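October 27, 2024
By Xiaoqing Yuan

I have been reading the Karutby guidance on robots in the home, all 40 pages of it, with a pot of tea going cold beside me, and I must say I'm fond of it. It is kind and sensible about people. What it hardly mentions is furniture, and that does seem a pity when so much of the trouble in a simulated home office comes from the room itself.
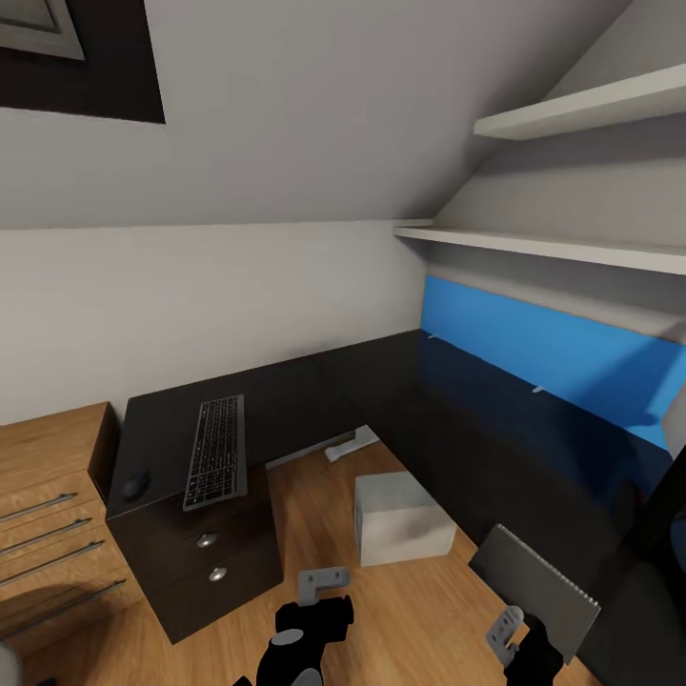
My own view is that any standard worth the paper ought to begin with awkward rooms. Sloping ceilings, corner desks, dark tops where a dark keyboard all but vanishes! At Bomasow we used to test in a lovely square room, 300 runs at a time, and felt very pleased with ourselves until February, when we tried an attic. 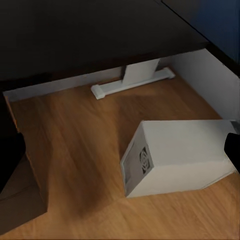
I would also like a plain rule about the floor. People keep computers down there, and boxes, and desks have feet, and a good rule would say how much space an arm must leave around each of them. Nasution suggested 15 centimetres, which I thought rather generous at first (I have come round to it since).

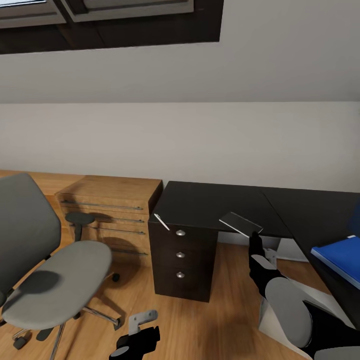

And then there is the matter of chairs, which swivel and roll and are never where the plan says. Jasmont's draft lets the tester choose where they go. I'd have them moved between runs, every time, and the positions written down with the results.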